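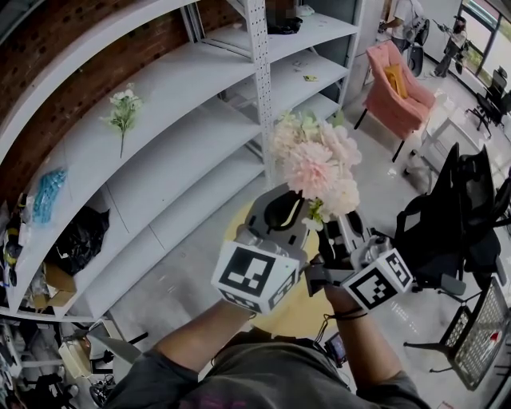
Fig. 1. Two-handed hold on a bouquet of artificial flowers, one marker cube per gripper.

Mar 7, 2024
Štěpánka Hudec

Section 2. Collecting examples by hand

The Skukora set holds 674 examples. In each, a person works both grippers directly, and the head camera records the view. Gripper pose is computed from the marker cubes -- at least one face of each must stay readable.

Soft objects need a light, even grip. Start and end every example with the jaws open. Drop any example in which a cube is lost during the grasp.

For March: collect 70 examples per pair, flowers only.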